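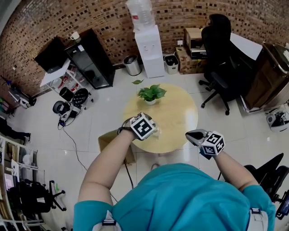
Can it clear a table yet, Natnael Chala wanted to know, or do I still have to do that myself?

For a small table with a few light things on it, Wako can do a lot of the job now, and it's a real thrill the first time you see it work! For a full dinner table, please keep doing it yourself. This section covers the chores in between, the ones you can teach at home or in a shop by doing them with the two hand grippers.

4. Teaching a Pick-up Chore

4.1 What to expect

A chore that works in one room may not work in the next. Our Flernomville test home ran the table pick-up 300 times after teaching, and 288 of those runs finished with no help. The same chore, moved to the Wuruscombe shop without any new teaching, needed help far more often. Glossy floors, strong daylight and a table of a different height all made a difference there.

So plan on teaching in the room where the work will be done. It takes an afternoon, and most people find it fun once their arms get used to the weight.

4.2 Before you start

You will need:
Both hand grippers, charged
The shoulder straps and wrist straps
A table you can walk up to without squeezing past anything
One open box

1. Pick one chore and say it out loud in one sentence. "Take the fallen leaf off the table and put it in the box" is a good one. "Tidy the room" is too much for a first try.

2. Clear a path between the table and the box. Move chairs back, and lay any cables where you won't step on them.

3. Put on the shoulder straps and snug them up.

4. Slide a wrist strap over each hand and take hold of the grippers.

5. Check the marker cube on top of each gripper. All the printed faces should be clean and flat. If a corner has started to peel, press it down or replace the sticker before you go on.

CAUTION: Watch for cables on the floor while you wear the rig. Your view of your own feet is worse than you think with both hands out in front of you.

NOTE: Other people may stay in the room. Ask them to keep out of the space between you and the table while you are recording.

4.3 Teaching the table

A round table with a houseplant in the middle makes a great practice piece. The plant stays, the loose leaf goes, and learning to leave things alone is a big part of housework.

1. Stand at the near side of the table with both grippers just above the edge. Hold still until you hear the start tone.

2. Reach for the object with the gripper that is closer to it. Go around the plant, never over it.

3. Open the fingers wide before you get there. Late opening is the most common mistake we see.

4. Close gently. A leaf, a napkin or a receipt needs hardly any squeeze at all.

5. Lift straight up, about a hand's width, and bring the object back toward you.

6. Stop and hold still until you hear the end tone.

Do the whole thing again with the object in a new spot. Then again, and again – near edge, far edge, left, right, half under a leaf of the plant. Fumbles are fine as long as you fix them and finish. Keep those takes, in fact! A machine that has seen a dropped leaf picked up again has some idea what to do when it drops one.

The far edge of the table deserves extra takes. In Flernomville, 32 takes of far-edge reaches did more good than any other change we tried.

4.4 Teaching the box

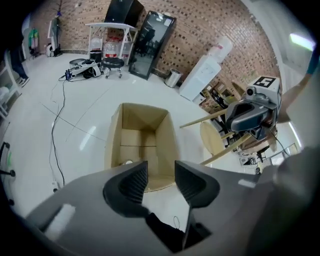 Mine finds the leaf every time and then lets go beside the box, one early user wrote to us in January, so is dropping things really harder than picking them up?

For now, often yes. Picking up has a clear target. Letting go means judging where the rim is, how deep the box goes and whether a flap is in the way, all while the arm is moving.

1. Set the box on open floor with all its flaps folded outward.

2. Walk up to it with the fingers facing the opening. Keep the box in the middle of the gripper's view for as long as you can.

3. Lower the gripper until the fingertips are below the rim.

4. Open the fingers fully and wait one slow breath.

5. Raise the gripper straight up before you turn away.

6. Move the box a step to one side and repeat.

NOTE: If the floor is shiny, record some takes with the lights on and some with them off. Reflections can look like edges to the camera.

CAUTION: Do not use a box with staples, or one holding glass or blades.

4.5 Chores to try, and chores to skip

Good right now: light litter from a clear table, socks into a bin, empty cartons into a box, small parts from a bench into a tray.

Worth a try if you have patience: folding a hand towel, wiping a flat counter, setting a chair back at a desk. The Jomavville workshop collected 854 takes of the towel alone, and the folds now come out square more often than mine do.

Skip for now: hot pans, full cups, knives, anything on a stair, and anything that would be missed if it broke.

4.6 If the chore does not work

The arm stops short of the object: add takes at that spot, then retrain.

The arm bumps the plant: look through your takes for any where you reached over the top, and delete them.

The object falls outside the box: repeat 4.4 with the box in at least four new places.

The start tone never sounds: wipe the marker cubes, step back from the table and hold both grippers level. If it stays silent, go to Section 7, Camera Check.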